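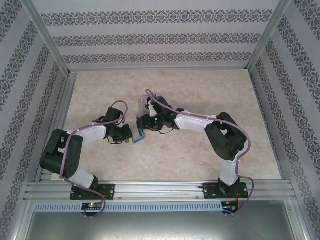 Vol. 2, Issue 2

Product Interviews

Danevura on renting out a two-arm bench

Danevura sells a small two-arm robot kit called the Drulita. It also rents it, which is how most customers first get one. The company works out of Paltau, in the back half of a building it shares with a sign printer. We spoke with the founder in December, mostly about the rental service, and about what people get wrong when they order.

The Drulita comes as a pair of desktop arms mounted on a single aluminum rail, facing each other. The arms can be bought without anything around them, but the rental version includes the box: a framed enclosure with a floor and walls. The monthly fee is $1,015 with support included. Shipping is extra.

"People ask why it isn't cheaper, given what's in it," the founder said. "You can price out the servos yourself. I tell them to go ahead. What they're paying us for is that it arrives square, it arrives calibrated, and when a gripper stops closing on a Thursday night somebody picks up the phone."

Customers are mostly small labs, college departments, and a few companies that want to find out whether a job can be done by two cheap arms before they spend money on two expensive ones. The typical job is some kind of handoff. One arm picks a part up and holds it, the other takes it, turns it, or puts something on it. The parts are small. The founder discourages anything heavier than a full coffee mug.

"We had a customer who wanted to fold bath towels. We talked for an hour and I told him to buy something else. He rented it anyway. He sent it back after six weeks and was very nice about it."

The rail was the first thing they settled on. In the early version each arm had its own clamp and stood wherever the customer put it. Support calls were nearly all about the arms being in the wrong place.

"If one base moves the width of a pencil, a handoff that worked in the morning misses in the afternoon. And the customer says they didn't touch it. Maybe they leaned on the table. So now both mounting plates bolt to one piece of extrusion, and if the table gets bumped, the whole thing moves together."

The controller boards are fixed underneath that rail, one for each arm, with status lights. The cables are purple. Some customers love them and one asked for black.

"They're purple so you can find them when you're going through video. Black arm parts, black grippers, and then a black cable across all that – you can't tell what's snagged on what. We leave the cable loose over the wrist on purpose. It looks messy. The first ones were tied down neatly and they broke at the connector, every time, in the same place."

A slotted duct runs along the front, below the rail, and the founder would like people to use it more. Returned units often come back with power supplies taped to the floor panel and the duct empty.

The walls are the part that gets the most questions. The rental enclosure can be ordered in plain gray, in white, or lined with household wallpaper, and the wallpaper has turned out to be popular. The founder buys it as discontinued rolls. The gray damask pattern has gone out more than any other.

"A lot of our customers train models on what the cameras see. If every recording has a perfectly white wall behind it, the model does fine until you take it out of the box, and then there's a bookshelf and it falls apart. So they want some clutter on the walls. We tried printing random dots and it gave me a headache. Wallpaper is cheap and it looks like somebody's dining room. You can peel it off and put up another one in an afternoon."

Floors come in a few finishes too. The founder recommends the beige mottled one for a first rental and says to stay away from gloss, which throws reflections from overhead lights.

We asked how long it takes a new customer to get anything done. The answer was longer than the brochure says. The brochure gives one day. The founder said a day is right for someone who has used small servo arms before. Everyone else should plan on a week, and should spend the first part of it moving the arms by hand and watching what the grippers do when they get close to each other.

"The middle is where it all goes wrong. Both grippers want to be in the same few inches. People write one program for the left arm and one for the right, and each is fine alone. Then you run them together and they knock knuckles. The fingers are made to be replaced. We put 2 spare sets in the crate and most people are into the second set by the end of the month."

Replacement fingers are included for renters. Servos are included as well, unless they've been run with the current limit switched off, which the controller logs. The founder didn't want to say how often that comes up, only that the log was added for a reason.

There are things the kit doesn't do well. The servos get warm in long sessions and the arms begin to sag a little at full reach. Danevura suggests a break every couple of hours. The grippers have trouble with anything thin and flat lying on the floor, and clear plastic is hard for most camera setups no matter whose arms are used. There is no force sensing in the fingers, and none is planned for this model.

"I'd like to have it. It would double the price of the gripper, and then it's a different product for different people."

Support is handled from Paltau and from a partner shop, Sibiya, which refurbishes returned units and does the calibration before they go back out. A refurbished Drulita gets new fingers, new cables, and a fresh wall lining. The links are kept if they're straight. The founder said some of the white links in circulation have been through several customers, and the scuffs don't affect anything.

The minimum rental is 2 months. It used to be one, but customers were sending units back just as they were getting useful recordings, then calling to ask for the same unit again. Part of the rental fee can be put toward buying the kit, and orders for spring are open now. The wait for a wallpapered enclosure is a little longer than for a plain one.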